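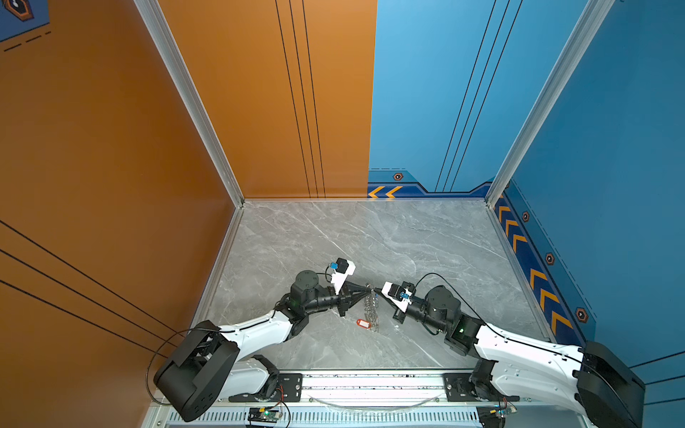
Kotiron is the control and planning code we use for two-arm handover and ring work at Clastdale. It takes views from the overhead and wrist cameras, builds a shared plan for both arms, and sends joint targets to each side over its own bus. Most of our tuning went into small metal parts, such as the stack of split rings between the two grippers with the red key tag at the bottom. Thin, shiny parts are hard for the depth step, so the planner leans on the wrist views once the fingers are close.

Status

Version 2, released Thursday, May 26, 2022. Maintained by Onyekachi Okeke. The old single-arm branch was frozen in January and gets no fixes.

What is in the repository

planner/ – the two-arm planner and its collision model
perception/ – part detection and pose tracking
drivers/ – serial drivers for both arms
tools/ – Flalletti, our log viewer, and the calibration scripts
logs/ – 458 recorded episodes, with joint states, gripper commands and video

Setup

Build the drivers first, then run the calibration script for the left arm, then the right. The order matters: the right arm's base pose is solved against the left. Calibration writes one file per arm to config/. Keep both files from the same session. Mixing files from different sessions causes a steady offset at the fingertips that looks like a perception fault.
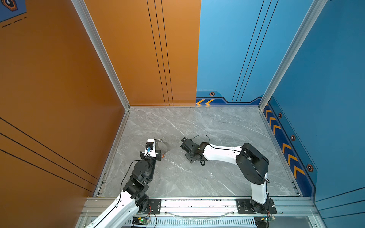

Can I run the planner with only one arm connected?
Set solo_mode in config/planner.yaml and name the arm you want to use. Handover tasks will be skipped, and the collision model will treat the missing arm as parked.

Control loop

The planner replans at 30 Hz. If either driver misses 13 replies in a row, both arms hold position and the episode is marked as failed in the log. Failed episodes stay in the set with their flag, so filter them out before training.
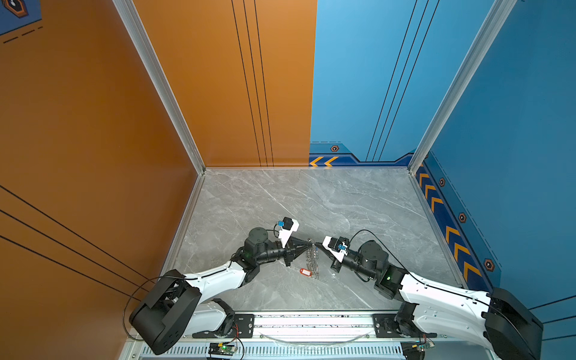
Both grippers at the key rings, with the red tag on the floor below.

Known issues

Gripper width drifts after long sessions. Rerun the zero script.
Flalletti drops the last video chunk if the window is closed during export.
The Fontana message format is still read but no longer written. Convert old logs with tools/convert_fontana.py – it does not change the source files.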